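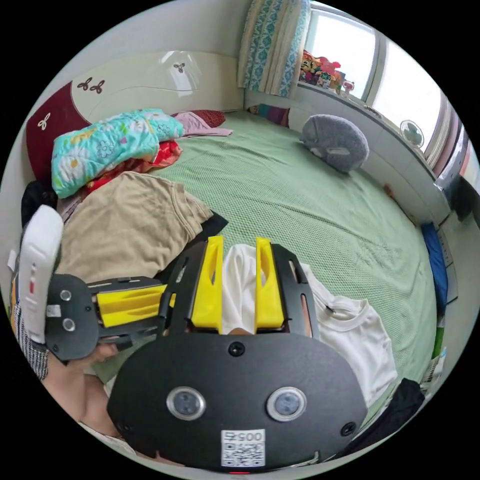 Verena Eder thinks I have the order wrong. Buy the arm first, she wrote after my last column, because the arm takes longest to arrive and everything else can be fitted around it. If the arm shows up late, the whole year is late.

I have heard this from other people too, and I understand it. An arm is the biggest number on the sheet. It feels responsible to settle the biggest number first. I still think it's a mistake for any small group that wants to work on clothes, bedding and other soft things, and I think hand-held grippers and the hours to use them should be paid for before anyone signs for an arm.

At Waststead we did it her way. The plan for the laundry project had one large line for the arm and its base, a smaller line for computers, and a line called "other." The hand-held grippers came out of "other." So did the clothes, the spare fingers, the storage drives and the pay for the people folding. The arm arrived on time and then stood in its crate for 5 months while we argued over what was left in "other." By then we had learned that the reach we had specified was fine for a table and too short for a bed.

We could have learned that with a tape measure and a few afternoons in a real bedroom. A person kneeling on a bed with a gripper in each hand finds out very quickly how far it is to the far sleeve of a T-shirt, and how often the other hand has to hold the cloth still. Those are facts you want before you choose an arm. Once you own the arm, they are just complaints.

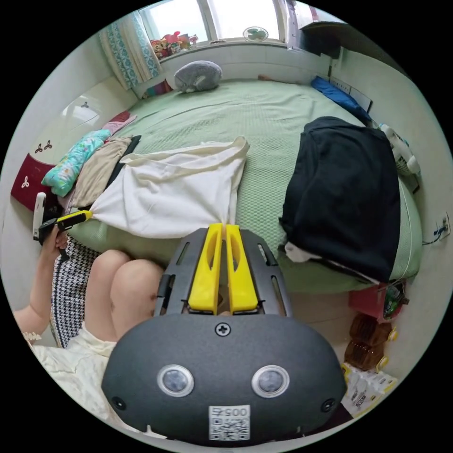 BUDGETS AND PLANNING

The usual objection is that hand-held tools are cheap, so they hardly need planning. The tools are cheap next to an arm. The work done with them isn't. Our spare parts for the first stretch came to $442, and I remember that figure because it was the only one we had guessed too high. The guess for people's time was wrong in the other direction by a wide margin. Folding a shirt with your fingers takes a few seconds. Doing it with two grippers takes much longer, and then somebody has to lay the shirt out again in a different mess. People get tired. Wrists get sore. You need breaks in the schedule and enough people to cover them, and if you leave that out you will end up with a lot of very similar folds done by one person late in the evening.

Rooms cost something as well. A bench in a lab is free, in the sense that you already pay for it. A bedroom with a quilt shoved against the headboard and the window behind it has to be found, agreed on and traveled to. I would pay for the bedroom. If the machine is supposed to work in homes, some of the practice should come from homes, with the things people keep on their beds left where they are.

Clothes are the line everyone forgets. We started with a bag of T-shirts in one size, and they taught us very little about trousers. Buy used clothes, buy them in different weights, and write down a replacement amount. Washing counts too.
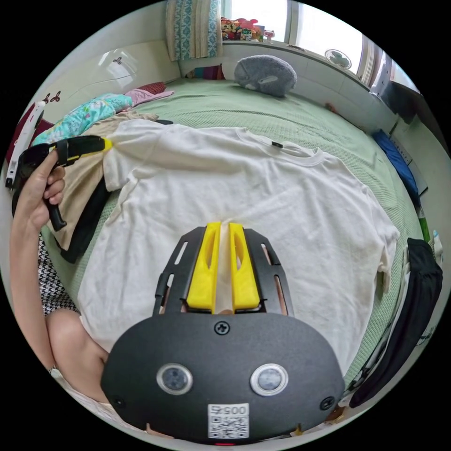
Then there is the matter of matching. Verena's strongest point is that an arm bought later might not take the same gripper, and in that case the hand-held work is partly wasted. She's right that this happens. The Punata group had to have an adapter made, then made again. But the fix is to ask the arm seller for the mounting drawings early, which costs an email. It doesn't require a purchase order.

Lorenz Danzer has suggested a middle course, which is to rent an arm for the first year. I like it more than I expected to. Subramaniam quoted us a rental with a minimum term of 18 months, so it's no quick trial, but it would have let us send the short one back. Read the part about shipping and insurance before you get too fond of the monthly price.

If I were writing the Waststead plan again, I would give the hand-held work its own page. On it would be the grippers, with 3 sets so that one can be out for repair, then the clothes, the rooms, the storage and the hours, with the hours at the top. The arm would go on the next page, with a blank where the model name goes and a month when somebody has to fill it in. Flemonus, our accounting office, doesn't like blanks, and we would have to put a ceiling amount there to get it approved. I can live with that. I'd set the ceiling high enough for the longer reach and hope to hand some of it back.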